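Speaker notes - Labelling the kitchen: keeping track of food in share houses
Grirneck Community Hall, evening session, May

Slide 1 - Title
Thank people for coming. Say where the toilets are and that questions can come at any point. The talk runs 40 minutes with a break for tea.

Slide 2 - Where the numbers come from
We ran a food diary with share houses in Grirneck and Piseo over one winter. 14 households finished it. They wrote down everything they threw out, what it was, and why it went in the bin. That gave us 309 entries once we took out peelings and tea bags. It's a small group, so say that early and don't oversell it.

Slide 3 - What got thrown out
Bread was first, then salad leaves, then leftovers in containers with no label. Milk was lower than I had expected. Pause here and ask the room what they bin most at home. Someone will say coriander.

Slide 4 - The "whose is it" problem
259 of the entries were for food that one person had bought. In those cases the others in the house often saw it going off and left it alone, as they didn't want to eat something that belonged to a housemate. Read out the diary line about the yoghurt. The houses that had one shared shelf in the fridge threw out less, though they were also the houses where people cooked together, so I can't separate the two.

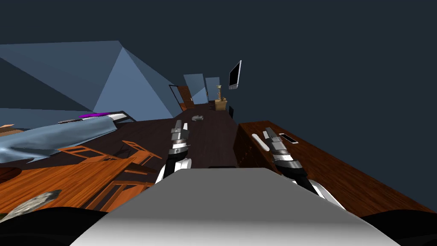

Slide 5. Computer-rendered room, with a wooden cabinet on the right.

Slide 5 - Dry storage
Most people think about the fridge and forget the cupboards. Flour, rice and lentils last a long time, but houses kept buying more because they couldn't see what was at the back. The Ríos Street house found five open bags of the same rice. What helped was one cupboard for shared dry goods, with older packets at the front. Clear jars are good if you have them - old jam jars do the job.

Slide 6 - Labels
Masking tape and a marker. Write the date it was cooked and either a name or "anyone". The "anyone" label did more than the date did. Hand around the roll of tape and the sample tub. Remember to get the marker back, it belongs to the hall.

Slide 7 - Nultska sheet
This is the one-page list we use for the fridge door. It has three columns: eat first, shared, and running low. Copies are on the table near the urn. Two houses stopped using theirs after a month because the pen went missing, so tie the pen on.

Tea break. Back at 7.45 pm.

Slide 8 - Freezer
Slice bread before freezing. Freeze leftovers flat in bags so they stack. Mention power cuts only if someone asks.

Slide 9 - Questions
If it's quiet, ask who has moved house lately and what they did with the pantry. Contact details stay on the screen while people pack up the chairs.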